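# Demonstration collecting at Titstead: questions we keep getting

Last updated 2020-06-26. Answers are mine unless marked otherwise. If you want the enthusiastic version, Plurudetti has a brochure.

## General

### What are you collecting?

Demonstrations of one job: picking rubbish off a table and putting it in a bin. A person drives the arm through the job, we record what the arm did and what the cameras saw, and the recordings go to the Esteban project as training examples. One pickup and one drop is one episode.

### Is the robot learning while you do this?

No. Visitors ask this more than anything else and I think the word "teaching" is to blame. During a session the arm goes where the operator sends it. The learning happens later, on a computer, from a pile of files. You could drive it badly all afternoon and it would be exactly as clever at the end.

### How many episodes do you need?

The target for the first set is 1000. I've asked where that number came from and the best answer I've had is that it's a round one. It may turn out to be plenty for wrappers and hopeless for anything else. We'll find out when somebody trains on it, and I would have liked to train on the first 200 before agreeing to the rest.

### Will it work?

It will probably learn to pick up the things we showed it, on the table we showed it, under the lights we showed it. I'm willing to bet a modest lunch on that much. Past that I've heard a lot of confident talk and seen very few test results. The word "generalise" gets used in meetings as though it were a setting you turn on.

### Why rubbish?

It's cheap, there's an endless supply, and it doesn't matter if you crush it. It's also harder than it looks. A wooden block is the same shape every time you put it down. A crumpled wrapper has a new shape every time, and it changes again as soon as a finger touches it. If you want to know whether a system has learned anything about grasping or has only memorised a height and a width, soft litter is a fair way to ask.

## Running a session

### How is the table set up?

Open bin on one side, item on the tabletop, nothing within the arm's sweep that you'd be sorry to lose. The bin lid gets flipped right back before you start. We don't ask the arm to open the lid. That has been proposed as a "stretch goal" and I've proposed that we get the wrapper in first.

### Where do I put the item?

Not where you put it last time. Left to themselves, people drop things in the middle of the table, again and again, and you end up with a data set about the middle of the table. Use the placement sheet. It looks fussy but there are 12 zones on it and each one has to turn up in the set.

### Can I smooth the wrapper out so it's easier to grab?

Please don't. Crumple it, drop it, leave it. If the printed side is down, it's down. A tidy wrapper gives you a nice-looking episode and a model that expects tidy wrappers.

### What does a good approach look like?

Come down from above, slow in the last few centimetres, with the fingers already open to the width you want. Let one finger find the wrapper before you close the others. Our gripper has three fingers and new operators tend to shut all three at once from too high, which pinches a bit of air and shoves the paper sideways.

Don't pause for ages over the item to line up, either. Long hovers end up in the recording and we've had a model (a small one, trained for a look) that hovered beautifully and never went down.

### I missed the grasp. Do I throw the episode away?

No – if you missed, recovered and got the item into the bin, keep it and tick "retry". Those are some of the most useful files we have. A set made only of perfect first attempts says nothing about what to do after a bad one.

If you missed and gave up, keep that too but mark it as failed. Don't delete anything at the station. I've seen what happens to a success rate when the operators get to choose which files exist.

### What counts as success?

The item is inside the bin and the gripper is clear of it. On the rim isn't success. Stuck to a finger isn't success. "It would have fallen in eventually" isn't success, however persuasive you find the argument.

### When do I empty the bin?

When the pile gets high enough to stop items dropping freely. Not after every episode. We want bins at different levels in the recordings, and a bin that is always spotless is another thing for a model to get wrongly attached to.

### How long is a shift?

Shorter than you think you can manage. My own driving goes off after 27 episodes or so many cups of tea, whichever comes first, and the files show it: jerky descents, lazy releases. Swap out before you get bored. Boredom is in the data whether or not you write it on the sheet.

## The data

### Some of the images are blurry. Are they rejected?

Only if the whole episode is unreadable. When the arm moves, you get some blur around the gripper, and it will be there when the system runs by itself as well. Cleaning it all out would be flattering ourselves.

### Can we use the Sunstead recordings to bump up the numbers?

I've said no twice. The Sunstead station used a different gripper and a different release height, and their "success" included the rim. The people in favour say variety is good for learning. It can be. Mixing two sets of labels that disagree about what happened isn't variety, it's an error with a larger file size.

### Who labels the episodes?

The operator marks the outcome, and a second person checks it from the recording without seeing the first answer. Where they differ, I look. In November we tried automatic labelling. It was very fast.

### Plurudetti says its system learns from a handful of examples. Why are you doing all this?

I'd be pleased to stop. I've asked them to run it on our table, with our litter, with one of our people choosing where the item goes. We're still arranging a date.

### Can I see the results so far?

There aren't any worth showing. There are recordings, and there's a training run that somebody in the corridor may have described to you as promising. Ask them how many trials, which items, and who reset the table between attempts. If you get all three answers, send them to me.

### I'd like to try driving it. Can I?

Yes, once you've done the induction. Your first dozen or so go in a practice folder and stay there. Don't be offended, mine are in it as well.

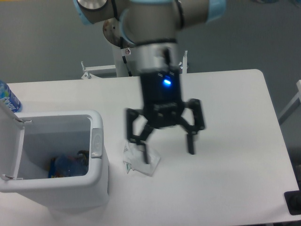 **Shahnaz Roy**
*Data collection lead, Titstead*

Shahnaz runs the wrapper sessions for Esteban and keeps this page. Corrections are welcome, particularly from people who have driven the arm. Questions that begin "couldn't you just" should be put on the whiteboard beside the placement sheets, where they'll be read before the next session.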